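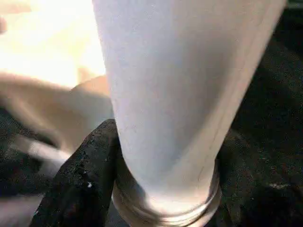

White container, threaded neck.

She runs the refill counter at Koskela, a soap and detergent shop on the ground floor of an old shoe store in Irkum. I caught her at 7 in the morning, before opening. Coffee in one hand, keys in the other.

"People think it's all lavender and glass jars," she said. "It's mostly dish soap. Dish soap and floor cleaner."

The shop sold 404 refills in February. A good month, she says, for a town this size. January was 240. She blames the snow, and the parking.

Prices? Dish soap is 22 cents an ounce, laundry a bit less. She buys from Fullaseck in 60-gallon drums and hates the delivery schedule. "They come when they come. I've had them show up at lunch with a line out teh door."

Most customers are older than she expected. Retired teachers, a lot of them. The college kids come in once, take a card and dont come back till spring.

Any bottle is fine if it's clean and has a lid. She's turned away milk jugs. "You can't get the smell out. I tried."

I asked about the supermarket putting in its own pumps. Long pause. "Good for them. Theirs leak."

Next up is shampoo, maybe by summer, if the landlord lets her move the sink. He hasn't called back. A guy was knocking on the glass by then, two jugs under his arm, so she went and let him in.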